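4.2 Lane position of scooter riders near the village entry

The second site was the two-lane road at Gerwood, where the speed limit changes and the centre line is broken. We recorded 346 passages of scooters and light motorcycles in October, of which 228 were free-flowing, meaning that no vehicle travelled ahead in the same lane within seven seconds. Only these passages were kept for the analysis of the lateral position. Following the procedure of Dufour, the lane was divided in three strips of equal width, and the position of the rear tyre was assigned to one strip.

Most of the free-flowing riders used the middle strip. When a car was coming in the opposite lane, the riders moved toward the edge line, but the displacement was smaller than we expected from the Lakik site, where the road has no paved shoulder. It is possible that the bend has an influence on this result - a rider who prepares a left curve often keeps to the right side of the lane before entering it. The colour of the asphalt and the tree shadows were noted for each passage, but we did not find a clear effect of either one. Passages where the tyre could not be seen against the pavement were coded as missing.

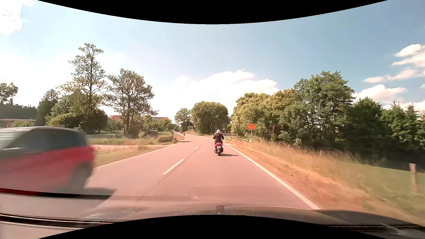 Figure 3. Scooter rider in the right-hand lane, with a red car passing in the opposite lane.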